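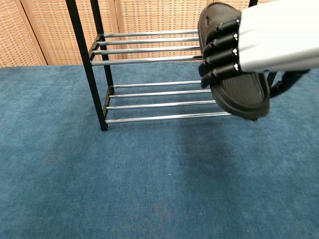 *A black slide and the shoe rack, on the blue carpet.*

So I finally saw Kongate last night, the stop-motion feature Ánh Phan has been chipping away at for what feels like my entire adult life, and I've been up since 6 trying to sort out what I think of it. Coffee number two is in hand. Let's go.

First, the basics for anyone who hasn't had me bend their ear about this. Kongate is the name of a ferry landing. There's a ticket seller there, an elderly heron called Phùng, and one night the ferry doesn't come. That's the setup and pretty much the whole plot. People (well, animals) pile up on the landing, they get hungry, they start telling each other things they shouldn't, and Phùng keeps selling tickets because he doesn't know what else to do with himself. It runs a little over 100 minutes and I would say 90 of them are wonderful.

I went with Jonalyn Sison, who can't stand puppets. She gripped my sleeve through the opening shot, where the heron's neck unfolds out of the ticket window one joint at a time, and then about ten minutes later she let go and started laughing. By the soup scene she was crying! I have never seen Jonalyn cry at anything, including two weddings and that whale documentary.

The soup scene, by the way. Oh my goodness. The otter family has one pot of soup and has to decide who on the landing gets some, and the whole thing plays with no dialogue, just ladles and faces. The faces are so simple too - the eyes are beads and the mouths barely move. Ánh said at the Q&A that the scene took five months and that she threw out the first version completely because the steam looked wrong. The steam is cotton, pulled apart by hand and moved a hair at a time. Somebody in the row behind me said "cotton?" out loud, and fair enough.

My one real gripe is the storm. It comes in near the end, and for a stretch the movie switches over to computer effects for the water, and you feel it. Everything up to then has had that slight tremble you get when fingers have been all over the puppets, fur ruffling for no reason, a coat collar that won't sit still. Then suddenly there's this big smooth glassy river and the animals look pasted on top of it. I know water is the thing that breaks everybody. I know there was a deadline. I still missed the blue cellophane from her short films, which looked exactly like cellophane and I believed every inch of it.

Speaking of the shorts, if you can find Lesari anywhere, watch that first. It's the one about the piano tuner who lives inside the piano, and you can see her working out the whole Kongate style in there, especially the way she holds on a puppet a beat too long after it's finished moving. I used to think those holds were mistakes. Now they're my favorite thing she does.

The Q&A was a bit of a mess in the nice way. Zofia Domański moderated and kept losing her place in her notes, and Định Phan, who built most of the puppets and recorded the heron's cough in his bathroom, kept answering questions that had been meant for his sister. He brought one of the Phùng puppets in a padded lunch bag. There were 160 heads made for that bird (replacement heads, they pop on and off at the collar) and he had the very first one with him, beak chipped, one eye gone. He let people in the front row hold it. I was not in the front row. I'm fine.

Best question of the night came from a kid who wanted to know where the ferry was. Ánh thought about it for a while and said she'd drawn it once, and that it was painted green, and that was all he was getting.

Randi Wallin's score deserves a whole post and I don't have the vocabulary for it. Lots of pump organ, and something that sounds like a saw? The end credits song has been in my head all morning and it doesn't even have words, so I've been wandering around the kitchen going "hoo, hoo" like an idiot.

Stunico, the little outfit putting it out, is only giving it a short run for now, with more towns to follow in August if the first ones do okay. So if it comes anywhere near you, please go. Bring the friend who hates puppets. And stay through the credits, because Phùng gets one more customer.

Next up is the old paper-cutout series I keep promising to write about. I've watched the first disc and have many feelings about the fox.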